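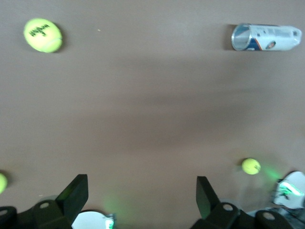 Figure 4. Wrist-camera view during the ball-and-can task, with three tennis balls and one can on the tabletop and both gripper fingers open.

4.2 Ball-and-can task

The second of the two test tasks was chosen to load the parts of the Cleter kit that the block-stacking task in Section 4.1 leaves idle. The kit, sold by Mertens as an add-on for small collaborative arms, consists of a two-finger gripper, a wrist camera with its bracket, and a software package that records operator demonstrations and replays a learned policy. All trials reported here used the kit as delivered. No finger pads were replaced and no camera settings were changed after the first calibration.

In each trial the operator places three tennis balls and one can on the table by hand. The arm is then commanded to pick up the balls one at a time and release each of them into the can. The can starts on its side, so it must be set upright before the first ball is released. A trial counts as complete when all the balls are in the can and the can is standing. Start positions were drawn from a printed list prepared before testing, and the same list was used for both operators.

Figure 4 shows a typical view at the start of an approach. The fingers take up part of the lower image, which limits how much table the policy can use near the grasp point. One of the balls is only just inside the field of view at the left. Layouts like this one are common with the supplied bracket, and we kept them in the test list on purpose. The mounting angle is fixed, and a buyer who wants a wider view of the table would have to make a different bracket or add a second camera.

Two properties of the view are worth noting for readers who plan to use the kit. First, the status lighting on the arm reaches the work surface. In Figure 4 it appears as a pale green glow on the tabletop near the lower-right ball, and that ball is itself yellow-green. The segmentation step supplied with Cleter relies in part on hue, and its mask for a ball in the lit area was often larger than the ball. Second, the metal rim of the can is reflective. The policy does not use the rim directly, but the depth estimate at the mouth of the can varied from one image to the next more than it did on the matte table.

4.3 Procedure

Demonstrations were recorded by Thanasis Alexiou and Vitalii Tkachenko at the Tralerthorpe site. Together they recorded 300 demonstrations, split evenly between them. Recordings in which the operator dropped an object were kept if the object was recovered within the same recording, and repeated otherwise. Training was run with the default settings of the Cleter package. The vendor offers a paid tuning service, which we did not use, as the aim was to measure what a small laboratory would get from the box.

Evaluation consisted of 62 trials with the room lights on and the blinds closed. The arm was stopped by the operator if a finger pressed on the table for longer than the limit in the vendor's safety notes. Stopped trials were scored as failures.

4.4 Results

Of the 62 trials, 44 were completed and 18 failed. The failures fall into two groups. In 11 trials the can was not set upright, in most cases because the fingers closed too far toward the base and slid along the plastic. In the other seven the can was standing but a ball was released against the rim and rolled away. No trial failed at the pick-up of a ball alone, although repeated grasp attempts were frequent for balls in the area lit by the arm.

The finger opening was sufficient for both objects. Finger wear was not measured. The bracket screws were checked after every session and one of them needed tightening during the evaluation – a minor point, but a shift of the camera at this position invalidates the calibration, and the software gives no warning when it happens.

The comparison with the Lollau gripper in Section 5 uses the same position list and the same scoring rules. The Lollau unit has no wrist camera of its own, so the Cleter camera and bracket were moved across and calibrated again before those trials.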